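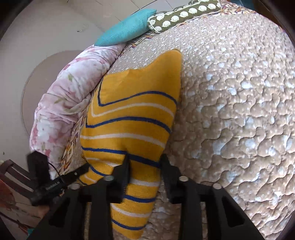

Support > Keyboards & Pedals > Resolved tickets
Search the help desk Go
5 min read

Ticket: Brindel 104 stage piano, sustain pedal works backwards and then drops out
Opened by: Vilgot Rustad
Location: Ellville
Opened: 2021-10-06
Status: Closed

Problem as reported

I bought the Brindel 104 secondhand in September. It came with the power supply and the music rest but no pedal, so I ordered a Girkdale sustain pedal to go with it. When I plug the pedal in, notes sustain all the time and stop sustaining when I press down. So it is reversed. I can sort of play like that but it makes no sense to my foot.

There is a second problem. After I have been playing for a while, the sustain cuts out in the middle of a held chord. Sometimes it comes back by itself. Sometimes I have to unplug the pedal and plug it back in. I also hear a faint crackle in the left headphone, but I don't know if that is related.

What I have tried so far: a different wall outlet, a factory reset, and playing without headphones. None of these made a difference.

Reply 1 - Support desk

Thanks for the clear write-up. Let's take the reversed pedal first.

Sustain pedals come in two kinds, normally open and normally closed. The piano checks which kind is connected when it powers on. If the pedal is plugged in after the piano is already running, or if your foot is on the pedal during startup, the piano can guess wrong and everything will be backwards.

Please do this:

1. Turn the piano off.
2. Plug the pedal into the jack marked SUSTAIN. The jack beside it, marked EXP, is the same size and will accept the plug, but it is for a volume pedal.
3. Keep your foot off the pedal.
4. Turn the piano on and wait until the display shows the name of the first sound.
5. Play a note and let go. Then play a note with the pedal down and let go.

Tell us what happens in step 5. Also, please check whether there is a small slide switch on the underside of the pedal, and tell us which firmware version is shown under Settings > System > Info.

Reply 2 - Vilgot Rustad

I was plugging it in after turning the piano on. I did it in your order and the pedal now works the right way around.

There is a slide switch underneath. It has no label, just two positions. I have not moved it.

Firmware says 5.

The dropout is still there. I played for nearly an hour last night and it happened several times. It seems worse in slow pieces where I hold the pedal down a long time. I have been learning a set of short pieces by a composer called Ông and the last page is all long pedal, so I notice it there more than anywhere.

Reply 3 - Support desk

Good, that takes care of the first part. Leave the slide switch where it is. If you do move it at some point, turn the piano off and on again afterward so it can repeat the check.

Firmware 5 has a known fault with half-pedaling. The piano tries to read positions between up and down, and with a plain on/off pedal it can misread a held pedal as a release. Version 7 lets you turn half-pedaling off. Please update and then change the setting:

1. Format a USB stick as FAT32.
2. Copy the update file to the top level of the stick. Do not put it in a folder and do not rename it.
3. With the piano off, insert the stick. Hold down the lowest key and turn the piano on.
4. Wait for the display to say DONE. Do not turn the power off before that.
5. Go to Settings > Pedal > Type and choose SWITCH.

If you have saved your own sounds, back them up first. The update clears user memory.

Reply 4 - Vilgot Rustad

The update would not start. The display said ERR 789 and then the piano booted as usual. I tried twice with the same stick. It is formatted FAT32. I checked.

Reply 5 - Support desk

Error 789 means the piano found the stick but could not find a valid update file on it. The usual cause is that the file is still zipped, or the browser added a (1) to the end of the name on a second download. Please delete every copy you have, download it once more, unzip it, and copy only the unzipped file across.

Reply 6 - Vilgot Rustad

It was the (1). I had downloaded it twice. The update went through this time and the display says version 7. Pedal type is set to SWITCH.

I played the long pedal page several times over and there was no dropout. The crackle in the left headphone is still there.

Reply 7 - Support desk

The crackle is most likely separate. Two quick checks:

- Try another pair of headphones in the same jack.
- Try your headphones in the second jack on the front left.

If the crackle follows the headphones, it is the headphones or the adapter. If it stays with the first jack, the jack may need cleaning or replacing, and we would open a repair ticket for that.

Reply 8 - Vilgot Rustad

It was the adapter, the small to large plug one. With a different adapter there is no crackle in either jack.

One more thing, not urgent. The pedal slides away from me on the wood floor. Is there a fix for that?

Reply 9 - Support desk

The Girkdale pedal has a rubber flap that folds out from the front edge - you put your heel on it. It is often still folded under the pedal from the packaging. If that is not enough, a strip of carpet with a rubber backing under the pedal works well. Avoid taping the cable down near the plug, as this strains the joint.

Reply 10 - Vilgot Rustad

Found the flap. Fine now. You can close this.

Closing notes (support desk)

Reversed pedal: power-on order. Dropout: half-pedaling fault in firmware 5, fixed by update to 7 and pedal type SWITCH. ERR 789: renamed update file. Crackle: headphone adapter. No repair needed.

Tags: sustain pedal, firmware update, headphones, digital piano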